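Clearing the table with grippers: what I do since the pinch

I've had a few emails asking why the tidying page went quiet over the summer. Short version: I got my fingers caught. Slightly longer version, with the tips I should have been following all along, is what you're getting today.

I clear the table with a pair of hand-held grippers, the sort you squeeze to close, with soft pads on the ends. Mine have a little motor in each to help the squeeze along. Lovely things when they behave! One evening in September the left one didn't. I had let go of the handle and it simply carried on closing, with a plastic bottle in it and the tip of my finger between the pad and the bottle. No blood, plenty of language. It took me far too long to think of switching it off, as I was busy trying to pull it open with the other hand (don't do this, you are only giving it more fingers).

The fault, when I finally got the thing on the bench, was very dull. Sugar. I'd been picking up sticky wrappers for weeks and wiping the pads and never once the pivots, and a good crust of it had worked its way in behind the linkage. The release was sticking, so the motor thought I was still squeezing. 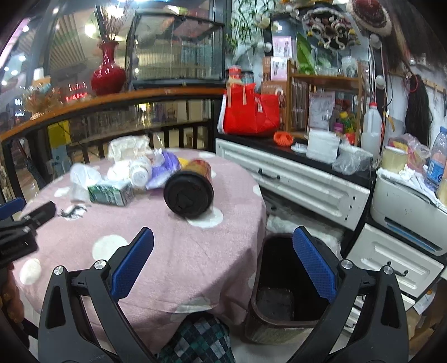 So, the first tip is to clean the joints as well as the pads. Power off, battery out, then a cotton bud with warm soapy water round every pivot screw, and a dry one after it. Work the arms open and shut by hand a few times. They should move freely and quietly, and if you feel a gritty patch, keep going with the cotton buds. I used to squirt oil in there, but oil collects crumbs and you end up with a sort of paste.

Second, do a let-go test before you start. Squeeze on a rolled-up sock, let go, and watch it open. Do it five times for each gripper. If it hesitates even once, put it away and use your hands like everybody else. Solange Caron, who wrote in after my first grumble, uses a sponge because she can see the dent spring back, and I rather like that.

Third, sort the pile before you go in with any motor. Anything with a lid on wants checking by hand. A container lying on its side will roll when you nudge it, and then you grab for it, and that's exactly how a finger ends up where it shouldn't be. Bring the bin right up to the table too, so you aren't swinging things across your own lap. Tissues and soft wrappers can go first, they're easy and they give you room.

Fourth, know where the off switch is without looking. Mine was on the underside and I've now stuck a scrap of sandpaper on it so my thumb finds it.

A word on spares. New pads from Curkico fitted mine straight off (part 449, the 516 is longer and fouls the arm, I bought that one first of course). The Bronness ones were too stiff for me, though they may loosen up. Wash new pads before using them — mine came with a slippery film on and dropped a jar lid on my foot.

If you've got a pair that keeps closing after a proper clean, stop using it and send it back. I did write to the repair desk at Wultthorpe and they were very decent about it, they swapped the release spring and only charged me for postage. Mine's been fine since, but I still do the sock test every single time.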